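How to test whether a gripper can tidy shoes

Shoe pickup is a good first chore to try on a home robot. Folding laundry is still slow and loading a dishwasher still breaks things, but a two-finger gripper can often manage a sandal. These steps assume a Kitiseo gripper with foam pads. The Warport works the same way, with a narrower opening.

1. Cover the table with plain white paper. Dark shoes show up better on it.

2. Put one shoe down, sole flat. Start with an open sandal before you try laces.

3. Open the fingers fully and come in from the sides. Aim for the strap where it meets the sole.

4. Close slowly. Stop when both pads touch and the strap begins to give.

5. Lift, hold for 11 seconds, and set the shoe down on the rack.

6. Write down each result, drops included. Do 128 tries before you change any settings.

Check the pads between rounds. Foam wears and leaves crumbs, and a torn pad slips on smooth straps. Ours last up to 500 grips.

Can it do the whole hallway yet? No. Single shoes on a clear surface are fine. Piles still need a person.

Updated 31/08/2018
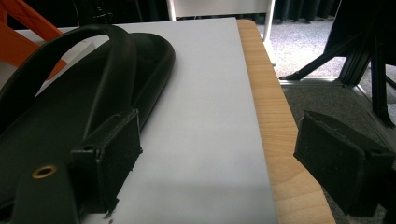
Black sandal on white paper, between the foam-faced fingers.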